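Goddale Airfield -- pre-flight walkaround for the Nkuna two-seater
Club copy, with my comments. Last tidied up in June.

I fly this airplane more than anyone except Thulani Msimang, so I got the job of writing down what we look at before it leaves the ramp. The short items are the official ones. The chatter underneath is mine!

1. Paperwork on board
[ ] Registration, weight and balance sheet, logbook
Check the weight sheet is the new one. The old one still turns up in the door pocket (I've tossed 2 copies already and I bet there's another).

2. Cabin
[ ] Master off, ignition off, control lock out
[ ] Seat rails latched
[ ] Fire extinguisher needle in the green
Rock the seat hard, both directions. The right one can feel latched when it's sitting between notches, and you don't want to find that out on the climb.
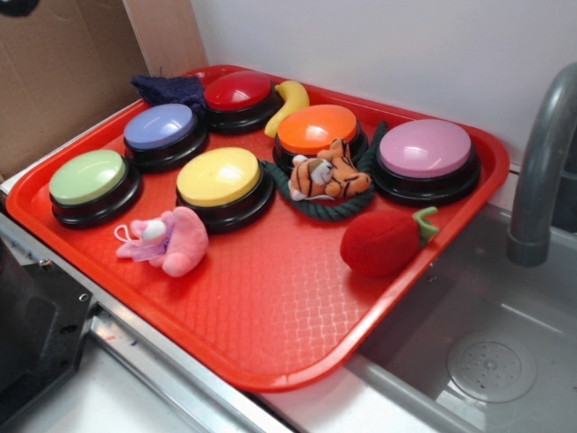
3. Fuel
[ ] Dip both tanks, 40 liters minimum for local flights
[ ] Drain a sample from each of the 4 points
[ ] Caps tight, vents clear
Dip it yourself, even if the last pilot swears it's full. The gauges are decoration. If you're headed over to Sturnell, work out the trip both ways, as their pump closes at 4 p.m. and the phone number on the sign is no good.

4. Left wing and gear
[ ] Aileron moves freely, hinge pins in place
[ ] Tire, brake line, no fluid on the ground
Get down on your knees for the brake line -- you can't see the bad spot standing up. Any drip at all, write it up and leave the keys in the office.

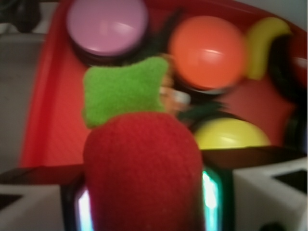
Red strawberry toy with a lime-green felt cap.

5. Nose
[ ] Oil level, cowl latches, prop edges
[ ] Air intake clear
Run a fingernail along the prop. Nicks you can catch a nail on go to the shop before the airplane goes anywhere. Birds love that intake in spring, so bring a flashlight.

6. Right wing and tail
[ ] Same as the left, then elevator, rudder, trim tab
[ ] Tie-downs off
Yes, the tail one too. I've tried to taxi with it on (once, in front of a visiting crew from Vudemmont, who waved).

7. Last look
[ ] Tow bar stowed
[ ] Wind under your own limit
Best approach speed with two aboard is 78 knots. Write your initials and the time on the clipboard by the door, and if you skipped an item, say which one.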